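The man who buys the pictures back

When the first message arrived, Annelies Lanz was on a train and took it for a bill. It came to her work address a little after seven in the morning, with a subject line that said only "Your August". Attached were three photographs of her and a man who was not, at that point, publicly known to be her partner. The sender wanted her to call off a lawsuit.

Lanz runs Sarmiento, a chain of kitchen shops that has made her rich and, through her television appearances, fairly well known. The lawsuit was against Distholm, the publisher of a weekly gossip title that had printed a story about her divorce. The message was unsigned. It said that 14 more pictures were held "in a safe place" and would stay there if everyone was sensible.

She did not reply. She forwarded it to her solicitor, and the solicitor forwarded it to Faisal Minhas.

Minhas is 51 and works from two rooms above a dentist's. His firm, Pralia, has four staff and no sign on the street door. He used to be a picture editor, first on a local evening paper and then on a Sunday magazine, and he spent years deciding which photographs of famous people would be bought and which would be turned down. He now works for the people in them.

"I know what a picture is worth and I know who would have been offered it," he says. "Most of the job is ringing people I used to ring anyway."

The job has grown. Pralia took on 126 cases last year, most of them for people whose names would mean little to the public: a head teacher, a couple of footballers in the lower leagues, a councillor, the grown-up children of someone who was once in a band. Fewer than a third involved a newspaper or magazine. The rest came from former partners, former employees and strangers who had got into an account with a weak password.

Minhas starts every case in the same way. He asks the client to write down who could have had the picture, without saying who they suspect. Then he looks at the file itself. A picture that has been sent through a messaging service is usually smaller than the original and has lost the details of the device that took it. One copied straight from a phone or a computer often keeps them. In the Lanz case, all three photographs had been shrunk to the same width, which told him they had been passed on at least once before they reached her.
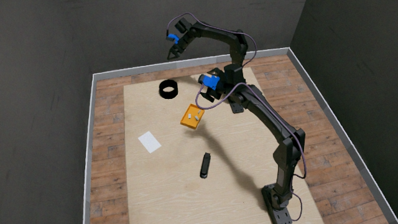

Computer-generated view of two robot arms at a wooden tabletop.

It took him nine days to find the route. The pictures had been taken by the man's own phone and shared with two friends. One of the friends had an old tablet, since given to a relative and still signed in to everything. The relative had offered the lot to a picture agency called Zevimier, which declined to buy but kept the samples. Who sent the email from there has never been established, and Distholm has said that it had no part in it and did not see the photographs.

Lanz had a choice at this stage. She could pay the relative for the originals and a signed promise, go to court for an order, or tell the story herself. Minhas does arrange payments, and is open about it, though he says he will not deal with anyone who has made a threat. He has seen sums of £400 agreed over a kitchen table, and others he will not discuss.

His critics say that any payment encourages the next person. A lawyer who has acted against him on several occasions told me that Pralia's agreements "look very tidy until somebody breaks one", and that a client who has paid once is known to be a payer. Minhas accepts part of that. He says seven of his agreements have been broken over the years, and that in five of those cases the money was recovered.

Lanz went to court. The order was granted within a week, covering the photographs and any description of them, and the relative handed over the tablet the same afternoon. She then gave one short interview in which she named her partner, confirmed that she had been threatened and said she would not be answering questions about it again. The police inquiry into the email is still open.

Her case against Distholm goes ahead in 2026. She has not dropped any part of it. When I asked whether she had changed how she lives, she said she had bought a new phone and stopped opening her post on trains.

Minhas has moved on to other work. On the day I visited he had two calls booked before lunch, one from a woman whose wedding pictures had turned up in an advert for slimming pills. He thought that one would be sorted out by the evening.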